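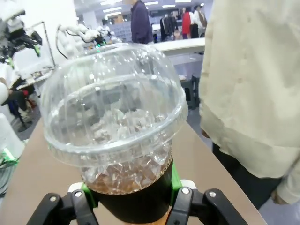
slackbelt wrote:
Grip on the sleeve, every time. I've been running compliant fingers on takeaway cups for a couple of years and the bare plastic is where you come unstuck. Once a clear cup starts to buckle, the dome lid goes and then you're mopping. My two cents, go back to flat jaws with a thick foam pad and stop paying for fancy linkages.

kelpie_kinematics wrote:
Cheers slackbelt, but I'm not sold on the foam. We had foam on the old Belledstead fingers and it soaked up condensation until it was like holding a drink with a wet sponge. The green pads wipe clean and that alone keeps me happy. I agree with you on the sleeve though. The cold cups get picked up on the black band now and I've stopped trying to be clever about going lower.

For anyone just joining, the job is two arms across one table, iced tea in clear cups and hot drinks in paper ones, everything ending up on brown serving trays. I'm trying to decide whether to keep the Mutiso controller or swap to the Seseo, and whether the wrist camera is worth the cable it drags around with it.

pinion_ridge wrote:
What's your close force? You keep talking about pads and never mention force. I had a Mutiso that would report a lovely steady number while the cup was visibly going oval.

kelpie_kinematics wrote:
Fair cop. I've been closing to position, not force. I know, I know. Two presets, one for plastic and one for paper, and the plastic one stops at nearly 70 mm between the pads. It works as long as the cups come out of the same carton. New supplier in August, so ask me again then!

slackbelt wrote:
Closing to position on a cup full of ice. Brave.

kelpie_kinematics wrote:
Ha, well, here's the fixed camera's side of it. Cold drink in one gripper over its tray, hot cups still waiting in the middle of the table and on the other tray.

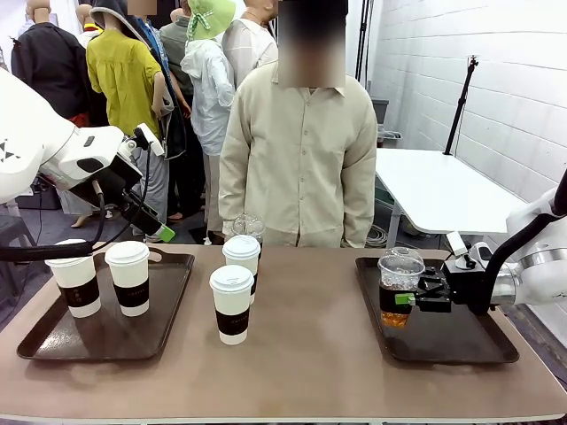 Page 2 of 3

gantry_gully wrote:
Been lurking since page 1. Slightly different question – how are you planning to see past your own gripper once the trays fill up? With cups that close together I'd be more worried about the back one than about pads. We tried the Wollance overhead camera for exactly this and sent it back. White lids under ceiling lights, it just gave us blobs.

pinion_ridge wrote:
Odd, I've had no trouble with the Wollance. Did you leave auto exposure on? Mine was rubbish until I locked it. I'd take it over a wrist camera any day, it doesn't go looking straight through a shiny plastic dome at point blank range.

gantry_gully wrote:
Locked it, unlocked it, swore at it. At 524 dollars I expected to swear less. Might've been a dud unit, I'll give you that.

kelpie_kinematics wrote:
The dome is a pain for the wrist camera, no argument. All the little overhead lights turn up in it as sparkles, and my lid detector thinks every sparkle is an edge. What does behave is the black sleeve. It's dark and wide, and it's on the hot cups as well as the cold ones, so I've more or less given up on finding lids and I look for sleeves.

Back to controllers. I ran the same routine on both over the past fortnight, 203 cold picks each, same cups, same pads. The Seseo feels smoother on the approach but it's slow to settle, and you notice when there's liquid sloshing. The Mutiso snaps into place and stops. I'd been hoping to like the Seseo more, the menus are so much nicer.

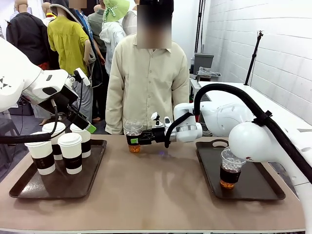 I've also been fiddling with how high to carry. Low over the table is kinder if you drop one, but then you've got the tray rims to clear, and they're taller than they look when you're typing in a Z value. At the moment I lift, go across, pause, then lower straight down inside the rim. The pause costs me time and I'd love to be rid of it. If anyone has a blended move that doesn't leave the ice swinging, please post it.

Oh, and cables. The loop off the left wrist is going to get me one day. I want it clipped back along the arm before we do anything longer, but every route I've tried pulls tight when the wrist rolls over.

slackbelt wrote:
Leave the slack, put a swivel clip behind the wrist. Pulled tight is how you snap a connector. And you've talked me halfway round on the pads, but I'm keeping my foam for paper cups.

pinion_ridge wrote:
For the blend, try lowering the jerk limit before you touch the speed. On the Mutiso it's buried under the motion profiles. I've got 2,485 cycles on mine with it set to a third of the default and I don't use a pause at all. Water in mugs, mind you, so your ice may have other ideas.

kelpie_kinematics wrote:
Didn't even know that setting was there. Will have a go with a third tonight and water first, then tea. Still keen to hear from anyone who's stuck with the Seseo and got the settling time down, I haven't boxed it up yet.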